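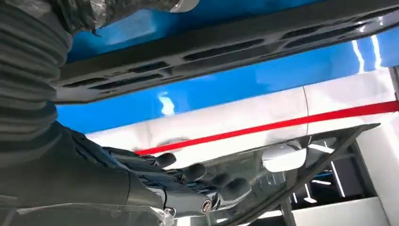 Tips > Around the House > Floors and Corners

Keeping dust down in a small workroom

I have a box room in Irkstead that does for sewing, mending and the odd bit of painting, and it gathers fluff like nowhere else in the house! I've tried all sorts in there, and these are the things I still do.

Damp cloth first, hoover second

I did it backwards for years. A dry duster only sends everything up in the air, and then it settles again while you're having your tea. Wring the cloth out hard – it should feel cool in your hand but leave no streak – and start with the top shelf.

Shiny surfaces

Anything glossy shows every speck. I put 4 drops of washing-up liquid in a bowl of warm water, wipe, then buff with an old pillowcase. Kitchen roll leaves bits. So do the fluffy yellow dusters until they've been through the wash a few times.

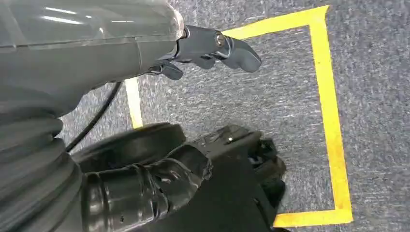 The floor

Sweep towards the door, always, and lift trailing leads up on a hook before you start (a cup hook screwed under the table edge is plenty). For threads and pet hair I drag a rubber glove along the skirting and it all rolls up into a little sausage, which is horribly satisfying.

Sticky patches come up with bicarb. Make a paste, leave it nine minutes or so while you do something else, and wipe it off with the same damp cloth. Try a hidden corner first if your floor is painted or waxed.

Vents and slots

An old paintbrush, the softer the better. Mine is a Jastia one I ruined with gloss in January and couldn't bear to bin. Brush downwards with the hoover nozzle held just underneath.

Comments

gravska_mum: The rubber glove works on stair carpet too. Took me ages but what a haul!

Pinpot: Would the bicarb be all right on cork tiles? Mine are quite old and the seal has gone in places.

tealeaf200: I'd go easy on unsealed cork, Pinpot. Just a barely damp cloth on mine.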